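**Subject: Re: [chores] so when does it do my dishes**

Radosław Krajewska wrote in July:

> I have read this list for a year and I still can't tell my mother when she can have one. She doesn't want it to dance. She wants it to clear the table, put the toys in the toy box and leave the cat alone. Every video I see has a machine folding one towel, and I own more than one towel. Is any of this close, or should I tell her to keep her grandchildren trained instead?
>
> Also, Kalevi said at the meetup that tidying is "basically solved." I would like him to come and see my hallway.

Radosław,

Keep the grandchildren in practice.

Kalevi can defend himself, but I think he meant that picking is in decent shape, and he said it after dinner. Picking one thing out of a pile of other things is the part people have worked on hardest, and it's the part your mother would notice least. She'd notice if the thing then went in the right place. She'd notice a great deal if the thing was a glass.

At Ivmont we run what we call the junk bin. You put a few household odds and ends in a deep bin, and the arm is supposed to get them out. I have opinions about what goes in. Boxes are cheating. A block has flat sides and stays where it was put, so any arm with manners can lift one. Give it something bristly on one side and smooth on the other, lying at a tilt, and you'll learn more before lunch than from a whole afternoon of blocks. Crumpled things are worse. See-through things are worse again, and your mother's kitchen is full of them.

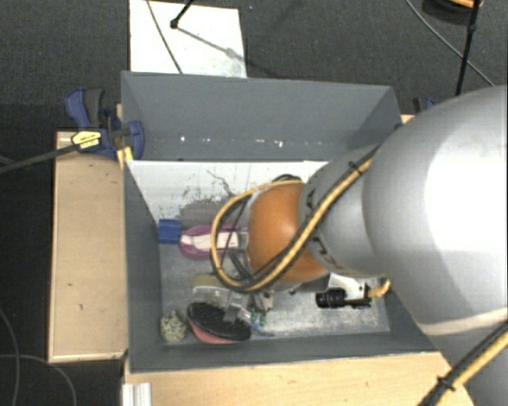
*The junk bin, with the gripper down among the contents. Blue block at the back left, crumpled ball in the near corner.*

Corners are my other complaint. A person with something stuck in a corner hooks it out with a fingernail and has no memory of doing it. A gripper has to fit its fingers between the thing and two walls, and the wall always wins. Sorcha Mac Carthaigh wants a score sheet with corners marked separately, and I'm for it, mostly so that vendors will stop sending me numbers from the middle of the floor.

On those numbers: Mustonen's last note gave a result over 500 picks, and I was ready to be impressed until I got to the object list, where there were 30 objects and every one of them was rigid. I wrote back asking for socks. Ville tells me the Esta people did try soft goods, 300 picks, and then changed the subject to warehouses. I don't blame them. A warehouse pays you, and the stuff comes in cartons.

Shop floor work is the same story with better lighting. If the parts arrive the same way up every time, you could have had your machine years ago. If they arrive in a heap, you hire somebody with a fast arm for picking and keep a person nearby for whatever is left at the bottom. Our person is me. I'm very good at it and cost less than the arm.

So for your mother: clearing the table, no. Toys into a box, maybe, if the toys are chunky, the box is large and she isn't fussy about when. The cat I can't speak to. Kondotano had a demo with a cat in it and I noticed they only showed it 2 seconds at a time.

If anyone has a decent set of awkward objects they'd lend, write to me off list. No blocks, please.

Hanne Kallio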